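Section 6. Putting a Trimier Minibus into Fleet Service

Before the vehicle carries passengers, the operator must complete the steps in this section. Keep the signed record in the vehicle file.

1. Confirm that the chassis number on the door pillar matches the delivery note issued by Furker.

2. Check the tire pressures with the vehicle unladen. The correct values are printed on the fuel flap.

3. Tighten all wheel nuts in a diagonal sequence, then check them again after 200 miles.

4. Enter the route number and the depot code in the dispatch unit. The unit restarts twice – do not switch off the ignition during this time.

CAUTION: Do not tow the vehicle with the rear axle on the ground. Damage to the transmission is not covered by the warranty.

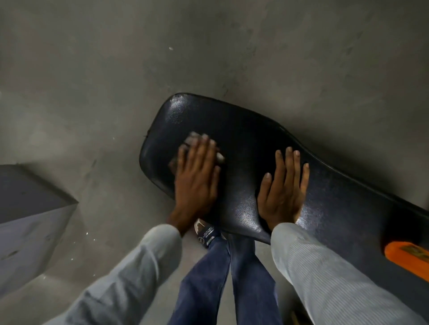 Forkano, July 2, 2022

The following steps replace those in the November edition and apply to all vehicles assembled at the Pintér works.

5. Drive the vehicle without passengers for around 40 miles on mixed roads. Avoid full throttle and hard braking, except in an emergency.

6. Return to the depot and inspect the underside for oil or coolant leaks.

7. Record the odometer reading and book the first service, due at 2,000 miles.

NOTE: Vehicles moved between depots keep their original service schedule. The receiving depot must enter its own code as described in step 4.

Questions about fleet registration should be sent in writing to Szabolcs Simon, Fleet Support, Furker. Please quote the chassis number and the depot code.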